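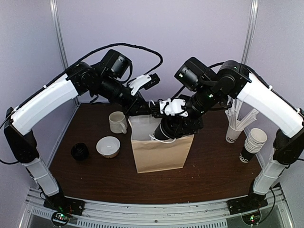 Pavithra Nadar and Rimantas Lill
Posted 8/24/22

3. What people did with the table

I'll be upfront, I (Pavithra) went into the Hondoncombe interviews thinking we'd hear about food. We'd asked 144 households to tell us about the one piece of furniture they would never give away, and the table won by a mile! But people kept steering us off dinner and onto homework, tax forms, haircuts, a broken radio (that one came up in two separate homes, which made my day).

Rimantas coded the transcripts and I checked them, and we ended up with 459 mentions of a table being used for something other than a meal. Dark wood tops like the one in Figure 1 got the fondest talk, mostly because of the scratches. One woman knew which cousin made every mark on hers and walked me through them for two hours.

Figure 1. A dark brown wooden tabletop.

We did argue over what counts as "use." Is a pile of mail a use? I said yes, Rimantas said no, and we went with his rule, so mail is left out here and gets its own bit in Section 4, along with the Melari households, who mostly kept theirs by the door.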